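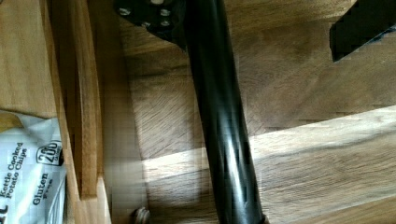

Start with the plate, Francine Fraser tells new hands at Prumgate, and leave the software alone until the screws are right. Most of the calls she takes about the packing cell at Cisinlow begin with a pick that lands a little to one side. The operator has usually spent an hour retouching waypoints by then. She asks for a hex key and a paint pen.

The cell handles snack bags on a wooden bench, one arm, one shift. Its wrist camera looks back along the black link and takes in the mounting plate with its silver screws, so a check of the hardware can begin from the monitor. It cannot end there. A screw head that has backed out a quarter turn looks the same as one that hasn't, and the gloss on the link throws highlights that hide a hairline gap.

The service sheet, written by Rhonda Bélanger and revised in March, sets the interval at 2,000 cycles for the plate and collar. The procedure takes 9 minutes with the arm parked and power locked out. Wipe the plate. Look for a broken paint line across each screw head. If a line is broken, take that screw out, clean the thread, apply fresh threadlocker and torque it to the value on the sheet. Work in a cross pattern. Tightening one corner home before the others are seated will tilt the plate, and the tilt shows up at the fingertips several times over.

The collar comes next. Grip the link above and below it and try to twist. Any movement you can feel is too much.

Last winter the cell drifted at 1,196 cycles, well short of the interval. Bélanger traced it to a replacement screw from the wrong bin — same thread, shorter by two turns. It was changed, the camera was recalibrated, and at 1,247 the picks were back inside tolerance. The bins now carry labels on the front and the lid.

Light is the other complaint. Direct sun reaches the bench for part of the day and bleaches the grain, and a white bag on pale wood gives the vision system little to work with. Josphat Rweyemamu fixed the exposure by hand and set a second profile for the bright hours. He would prefer a blind. The request is in.

Recalibration follows any work on the plate, even a single screw. The target card goes flat on the bench, clear of the upright boards, and the arm visits it from several angles. Save the old file before writing the new one.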